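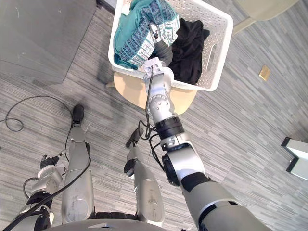 Figure 2. White laundry basket on a chair seat, with clothing.

3.2 Where clean clothes wait

Ask people how often they do laundry and they answer promptly. Ask when they put it away and they want to talk about the weather. We sent the Pollport diary to 90 households in February and got 82 back, covering 848 loads. Respondents logged the hour a load was dry and the hour it reached a drawer. Many loads never reached one; they were worn straight from the basket, a route our coding sheet had failed to foresee. Following Horrocks, we call this "direct retrieval" and count it as storage. Chairs were the most common resting place (Figure 2), ahead of beds, which have the drawback of being needed at night. Two respondents listed the ironing board, in both cases as a shelf.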